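# Writing the rules before the arm moves

Olaia Cordero keeps the simulation rules at Brostard, and the list has 12 entries. Every grasp has to pass them in the simulator first.
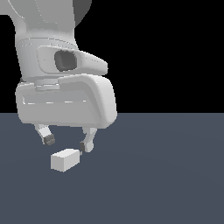

Omari thinks 12 is too many, and told her in July that "half of them could be one line". She disagrees.

"Rule 7 is the one people skip," she says. "Fingers open before you come down over the block. Write the opening into the log, every run."

A new grasp needs 15 clean runs in a row. One contact with the floor and the count goes back to zero. The Gistholm site still uses an older list, and Cordero wants it replaced before the next audit.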